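Subject: Re: [kutari-neighbors] Yeh Avenue crossing and the new median
Date: August 22, 2024

Someone wrote on the list:

> Does anyone know when the Yeh Avenue median opens?
> The sign still says January. It took me two lights to
> get across with a stroller. I counted 34 seconds on
> the signal, and then the hand starts flashing.

The sign has said January for so long that I think of it as the name of the project. My last word from the Andeck office is that the paving is finished and the trees are not. They want 50 of them down the middle, and the nursery has sent sticks.
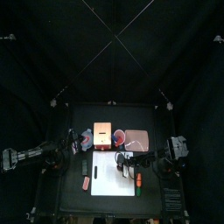 Black tabletop, two arms, household things in the middle.

As for the crossing, the avenue is 400 feet door to door if you start at the old Stuleteck building and count both service roads, which I do, having walked it with groceries. My advice is to treat the median as a rest stop. Bring a sandwich. 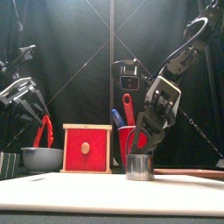 If you want to complain about the signal timing, the request number is 3459. Quote it in the first line or they will open a new one and thank you warmly for your interest. Ask for a longer walk phase at the plaza end too, where the buses turn. I asked in the spring and got a very nice map of the bike lanes.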